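Boards > Social Networks > Lundari > Groups and Pages

Group posts are hardly shown to members any more. Stay or move?

Started Friday by slowharbour
10 replies | 16 shares

slowharbour wrote:

Good evening to all. I look after a group on Lundari for people who walk in and near Vikside. We have 79 members, which is not big, but for a long time it was a lively place. I would post a walk in the evening and by breakfast I had answers from half of the people who normally come.

Since the change in July, the group posts do not come in order of time. Lundari decides what is shown first. My last three walks were seen by very few members, and I know this because the small counter under the post says so. For the last one it was seven. Two people came to the meeting point. Others wrote to me afterwards and asked why there are no walks this season.

I have read the help page and I have changed the setting called "Important group", but this setting is only for me. Each member must do it for himself. I wrote a post to explain this to the members, and of course they did not see that post either.

So my question is if other people who run small groups have found a way to live with it, or if it is better to move. Somebody mentioned Ondorier to me. I have an account there since spring but I don't know how it is to run a group in it. I would be thankful for experience from both sides.

tin_roof wrote:

Same here with a choir group. I moved us to Ondorier before winter and I will not go back. Posts are in time order, there is no counter to make you sad, and the calendar works. The only bad thing is the sign-up, which asks for a phone number, and some of our older singers refused to give it. I respect that, but it means I now send them a separate message every week.

pebblecount wrote:

I would be careful with this advice. We moved also, and lost more than half of the members in the first month. It is not that Ondorier is bad. It is that people are on Lundari already, for their family and for buying used bicycles, and they see your group when they are there for another thing. When you move the group, they have to remember you. Most people do not open an application in order to learn about one walk.

If the members must remember you in any case, then a simple email list does the same and asks for less.

slowharbour wrote:

Thank you both. The phone number would be a problem for us also, I think. Pebblecount, did the members who stayed become more active, or was it only a smaller version of the same group?

pebblecount wrote:

Smaller and more quiet. There were perhaps the same four people writing as before, and now they wrote to each other. It was pleasant, but we could not fill a bus any more.

northgate_lurker wrote:

I don't agree with the idea that Lundari is to blame for everything. I run a page for a repair evening and our numbers went up after the change. What I did was to stop posting plain announcements. The ranking looks at answers, so every post must have something that people want to answer. For example, you do not write "Walk on Sunday, meet at the bridge". You write "Bridge or mill, where should we start?" Then you get ten answers in one hour and it is shown to everybody.

You can complain about it, but it takes one extra minute.

tin_roof wrote:

With respect, this is exactly what made me leave. I don't want to invent a question each time. We sing at the same hour in the same hall. What should I ask them, if they prefer the left door or the right door? After some weeks the members notice that the questions are not real and they stop to answer, and then you are lower than before.

Also it is not one minute. Somebody has to read the ten answers, and two of them will be from people who believe the place is really changed.

northgate_lurker wrote:

That has happened to me, I admit it. One man stood at the wrong building with a toaster. But I still say it is the smaller trouble. A full room with one confused visitor is better for us than an honest post in front of seven people.

slowharbour wrote:

I understand the argument, but with walks it is dangerous to have a doubt about the place. If someone is waiting at the mill and we go from the bridge, he is alone and there is no signal in the valley. I had this once, with no network to blame, only my own bad writing. So the start must be said clearly, in one line, and it must not be a question.

What I could do is to make two posts. One is a question in the middle of the week (what was the mud like, who has seen the herons, and so on), and then the announcement comes as a comment below it when the post is already high. Has somebody tried this?

galah_on_wire wrote:

Yes, I have tried this with a gardening group, and it works for a while. There is one thing to know. Comments are also ranked now. Your announcement will be under the funny ones unless you pin it, and on the phone version the pin is hidden in a second menu: hold your finger on the comment, choose "More", and then "Keep on top". If you edit the comment later, the pin is lost and you must do it again. I have lost a whole plant swap because of one spelling correction.

Before you decide to move, please make a copy of your group. Lundari lets you download the posts, but the file is very hard to read. I used Tamura for it, which turns the file into ordinary pages with the dates and the replies under each other. It took most of an evening for a group of my size. The pictures come in a separate folder and their names are only letters, so do not expect to find which one belongs to which post without some work.

Two problems I had with the copy:
- Replies from members who left the group are shown without any name.
- Events are not in the file. You have to save each event page by hand, from a computer. It does not work on a tablet.

I did not move in the end. But I slept better with the copy on my own disk, and the old planting notes are easier to search there than they ever were on Lundari. I have put the settings I used in Tamura below the pictures.
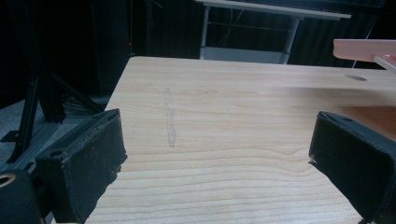
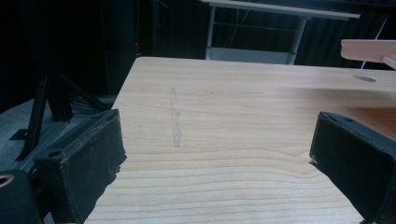 Settings in Tamura

Group by: month
Replies: show all, oldest first
Reactions: off (they make the pages very long)
Missing names: leave empty
Pictures: separate folder

If it stops in the middle, close it and start again with the same folder. It continues from the last month it has finished. I had to do this two times. I don't know if it is the fault of the program or of my old computer.

slowharbour wrote:

This is very useful, thank you, I did not know that the events are not in the file. I have all our routes in the events, with the distance and where the gate is closed in the lambing season. I will save these first and leave the rest for later.

My plan for now is the following. I stay on Lundari until the end of the season and I try the question in the middle of the week, with the true announcement pinned below. At the same time I ask each walker who comes to write down an email address on my paper, if he or she wants. When the list is long enough, the announcement goes by email first and on Lundari second. Ondorier I will keep only for myself at the moment, because of the phone number.

Northgate_lurker, I will not ask them if they want the bridge or the mill, but I will use your idea about asking something. Tin_roof, if your older singers ever find a way to join without the number, please write it here. I would look at it again.

I will report after the first walks and say what the counter shows.

Topic is open | 10 replies | Share this topic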